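October, packing bench, afternoon

Back on the phone boxes for the Nodside order. I've moved everything over to the cream table because the seam makes a handy line to square things up against. Stuvard want each phone sat flat in its tray, lid on, no scuffs — fair enough!

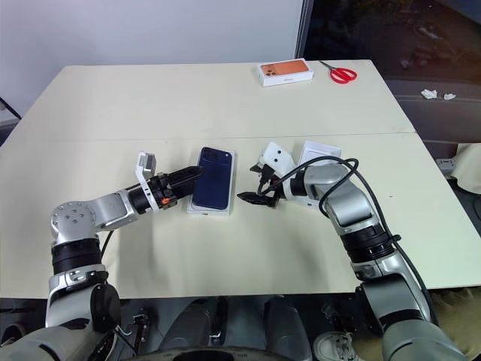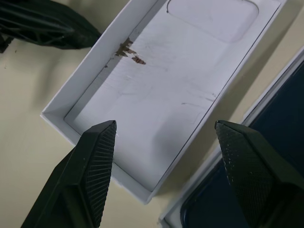

Tray condition

The tray in the second one goes in the reject pile. The white has torn away to brown near the left wall, and there's a thin grey scuff on the floor as well. Shame, as the folds are still lovely and crisp. I'll ask Wuto whether the other 448 came off the same sheet stock.

To do
Pull 2 more trays from the bottom of the stack
Wipe down the blue phone before the next go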